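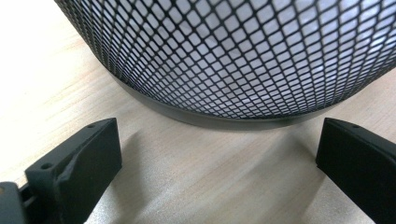
Can people bring small broken household items to the new Clenalow repair and reuse shop before it opens?
The shop will take items from 4 December 2025, the day the shutters go up, and there is nowhere to store them before then.

CLENALOW REUSE SHOP OPENS ITS DOORS ON PREMERO STREET

A new shop for mended and second-hand household goods is opening on Premero Street, Clenalow, and we can't wait to show people round! Run by the Clidovon Reuse Project, it will sell lamps, kitchenware, desk and office bits, small furniture and bedding, all checked and cleaned before going on the shelves.

The project began in a borrowed garage and has already passed on 470 items through its pop-up sales. The new premises have two floors, with the shop at street level and 20 workbenches upstairs, where anyone can book a place and learn to rewire a plug, glue a chair leg or patch a duvet cover (beginners very welcome, and the kettle is always on).

Next door, Café Kiều will be serving noodle soup and iced coffee on opening day, and anyone who spends £2 or more in the shop gets 25 per cent off lunch.

Mending evenings start in March, once the upstairs heating is in. Bookings can be made at the till or by post.

Large electrical goods, mattresses and paint can't be accepted. Please bring donations to the side door, where there is a ramp and space for one car to stop.

ENDS

Notes to editors: the shop is open from 10am to 4pm. Photographers are welcome on opening day from 9am.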